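Backpacks, Duffels and Lunch Bags: Cleaning Them Without Wrecking Them

Updated 07/09/2007

Long overdue page. Three people wrote in asking the same thing, so here goes.
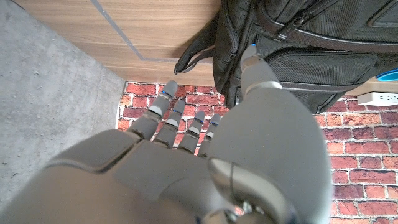 Empty the bag first. All of it. Every pocket, including the little one inside the big one where the gum lives. Turn it upside down over the tub and shake hard, then run the vacuum crevice tool along the bottom seams. Crumbs left in there turn to paste once you add water and you will be picking at them with a toothpick. Ask me how I know.

Read the tag. If it says spot clean only, believe it. Leather trim, waxed canvas, anything with a stiff cardboard bottom panel: no soaking.

HAND WASH
Bathtub or a big utility sink, lukewarm water, maybe 6 inches. Squirt of plain dish soap. No fabric softener, no bleach. Softener gums up the coating on nylon bags and they quit shedding rain.
Soft brush for the outside. Old toothbrush for the zippers and the grubby part of the straps where hands go.
Let it sit 40 minutes, go do something else.
Drain, rinse, rinse again. Foam in the shoulder straps holds soap forever so squeeze those a few extra times.

MACHINE WASH
Only if the tag allows. Pillowcase or a mesh bag, tie it shut, straps tucked in. Cold, gentle, lowest spin. Close the zippers first or they chew up the lining. My old green Granier went through this every May for years and the only thing that gave out was a zipper pull.

Never the dryer. The inside coating peels off in flakes, you can't put it back.

DRYING
Hang upside down, pockets open, out of direct sun. Stuff with a towel for the first hour if its a heavy one. Takes a full day, two if its humid. Don't put it in the closet damp, it'll smell like a basement and then you start over.

STAINS
Ink: rubbing alcohol on a cotton ball, dab, don't rub. Test an inside corner first.
Grease: cornstarch overnight, brush off, then dish soap.
Gum: ice cubes in a sandwich bag, hold it there till the gum goes hard, crack it off with a butter knife.
Mud: leave it alone till it dries!! Then brush. Wiping wet mud just pushes it in.
Sunscreen: tough one. Dish soap and patience. Sometimes it stays.

SMELLS
Baking soda, half a cup, shake it around inside, zip up, leave overnight, vacuum out. For sour milk (lunch bags, you know) wipe with one part white vinegar to three parts water and air it out by a window. Crumpled newspaper works OK too, but watch it on light linings, the print comes off.

Coffee grounds, tried it. Bag smelled like old coffee AND old socks. Skip.

STICKY ZIPPERS
Rub a plain pencil tip along the teeth, both sides, run the pull up and down. Candle stub also works. Bar soap in a pinch but it collects lint. If the zipper splits open behind the pull, the slider has spread. Squeeze the sides a tiny bit with pliers, one side and then the other. Go easy, they snap.

STRAPS AND SEAMS
Fraying strap ends: trim square, then pass the end by a lighter flame for a second or two. Nylon and poly only, cotton just burns. Do it outside.
Loose seam at the top of a shoulder strap, fix it now, not when it rips. Upholstery thread doubled, big needle, a thimble or you'll be sorry. Go back thru the old holes where you can.

STORING
Hooks beat shelves. Hang by the top loop. I bought a Koyama rack for the back hall, screws went in the stud and it hasn't budged. Don't hang a full bag by one shoulder strap all year, it stretches.

Next time: cooler lids, and the black stuff in the gasket. Also somebody asked about suede and I have to look that up.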